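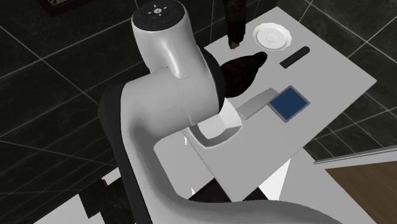 Why did the club keep its head coach after finishing eleventh?

The board of Sunotthorpe Rugby Club judged that the second half of the season was a fairer guide to the team than the first, and offered him two further years in December.

The head coach received us in the clubhouse on a Tuesday, shortly before evening training. He has been in the post for three seasons and accepts that the last of them began badly. "We lost six of our first seven matches," he said. "I was asked to explain that to the board, and I did so in writing. They were entitled to ask."

The principal change was made at half-back, where a player signed from Trematberg was preferred to the long-serving captain. The head coach described the decision as the hardest of his time at the club. "He had played 53 league matches in a row. I told him on the Monday night, at his house, and he took it better than I would have done."

Results improved after the away win at Jirkerar, and attendances followed. The final home fixture drew 3212 spectators, against an average of some 2000 in the autumn. The club has since confirmed that 300 further standing places will be opened on the railway side, subject to a safety certificate from the district council.

Asked about recruitment, the head coach said that two forwards would join before pre-season and that a tight-head prop was still being sought. He declined to discuss wages. The shirt agreement with Vukadinović, the building supplies firm, has one year left to run and does not affect the playing budget.

On the captaincy, he said that no decision had been taken. "The players will be told first. I would expect that to be settled by the time we go back to Jirkerar for the opening friendly."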